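Thu 4 June

Glaze tests, Ikonen kiln, second go at the pale green.

Opened it first thing. Too early really, top shelf still too hot to hold without gloves, but wanted to know. Result mixed. Bottom shelf good, top shelf runny, middle shelf the usual middle shelf.

Load was 48 tiles, all Cestard body, the smooth one not the groggy. All dipped, none brushed. Three thicknesses: one dip, two dips, two dips plus a quick third on the top edge. Marked on the back in iron oxide. A few of the marks have burnt to a smudge, must press harder or scratch them in before bisque like we used to.

Green, one dip — thin, goes grey where it breaks over the ridge. Not nasty, but it isn't what Brimodska asked for. They want something soft and even for the tea bowls and a cream to go with it. One dip looks like old bathroom.

Green, two dips — yes. This is the one on the bottom shelf. Smooth, slightly milky, no pinholes that I can find with the lens. On the top shelf same bucket same dips has run to the foot and stuck two tiles to the batt. Chiselled off, batt will need grinding and a fresh coat of wash.

Green, two plus edge — ran everywhere. Forget it. Pretty pool at the bottom though, keep one for the drawer.

Cream, all thicknesses — fine. Cream has been fine since January and I'm leaving it alone. Slight crawl on one tile near the spy hole, think that was a greasy thumb.

So it's the shelf difference again. Same as last firing: the top is getting more heat work than the bottom, cones agree. Bottom cone just bending, top cone flat on its face. Controller says it is all perfectly happy, but the controller only knows about the one probe and the probe is halfway up.

Went through the log properly after lunch. 2,158 readings from this firing, which is more than I wanted to look at. Last one was 1,369 with the logger on the slower setting. Plotted them on top of each other. Climb is nearly the same for both. The hold at the top is a bit longer this time, and I think that's my doing, changed the segment and forgot I'd changed it. Cooling much the same, slow as always, the bricks hang on to it.

Typed the notes up from the clipboard while I had the plot open. Clipboard sheet is now so covered in slip that half of it was guesswork. One reading I have as either a 1 or a 7, left it blank and put a question mark by it. 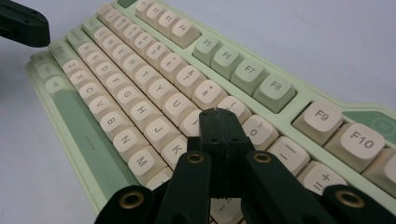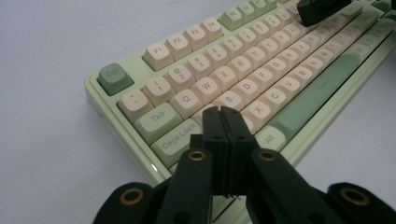

Keyboard, green case, cream and green keys (both).

Column order in the spreadsheet is now: tile, shelf, bucket, dips, result, remarks. Please don't add columns in the middle, put them on the end. The plot breaks otherwise and I lose half an hour finding out why.

Back to the green. Vutilard frit, new bag. Opened it for this batch when the old bag ran out halfway through weighing, so bucket B is all new frit and bucket A is a mix. Can't see any differnce between A and B on the bottom shelf. On the top shelf B perhaps ran a touch more, but there are only a few B tiles up there so I wouldn't swear to it. Should have split them evenly. Next time put A and B side by side on every shelf.

Sieved both buckets twice. Bucket A still had a crust round the rim that got knocked in when I took the lid off, hence specks on the first few tiles. Wipe rims before opening. Wipe rims before closing too.

Thickness: tried scratching through with a pin to check, as per the old method. Works all right when the glaze is just dry, useless once it's powdery. Did it on spare tiles only.

Had a think about what to do about the shelves. Options —

Move the top shelf down one post height and leave more space under the lid. Free, easy, lose some room. Try this first.

Shorten the hold back to what it was. Doing this as well, even though it means changing two things at once, which I'm always telling everyone not to do. The hold was a mistake so it's putting it right, not a change. That's my arguement anyway.

Elements. The lower ones look tired, bit of sag on the left as you face it. Could be they're just not giving what the top ones give. Measure them cold before the next load. If they're down, order a set, and that's the budget gone till autumn.

Fit a second probe lower down. Would be lovely. Hole to drill, sheath to buy. Later.

Brimodska want to see the green and cream together on a bowl, not on tiles. There are a few bisqued bowls on the rack by the sink, same body. Will dip three for the next firing, cream inside, green outside, two dips, wiped back well from the foot. Bottom shelf only. Overlap at the rim is the unknown, we've never put one over the other. Could run inwards. Cookie under each one.

Also the dry colour of the glaze in the bucket is pink and frightens people, I've put a label on saying so. Please leave the label on.

Clay bin: Cestard is getting stiff at the back of the bin, lid wasn't down. Sprayed and wrapped. Use that lot for throwing rings or batts and start the new bag for bowls.

To do
grind batt, rewash, let it dry properly
measure elements, write them on the kiln door sheet
spacer posts — find the short ones, I think they're in the box under the wedging bench
mix bucket C, all new frit, small
ring about cones, up to a box and a half left but a lot of them are the wrong number
bowls: wash the dust off first
put hold time back BEFORE loading

Kiln empty, lid propped, switched off at the wall. Tiles are on the window sill in shelf order, left to right, bottom shelf nearest the door. Don't tidy them.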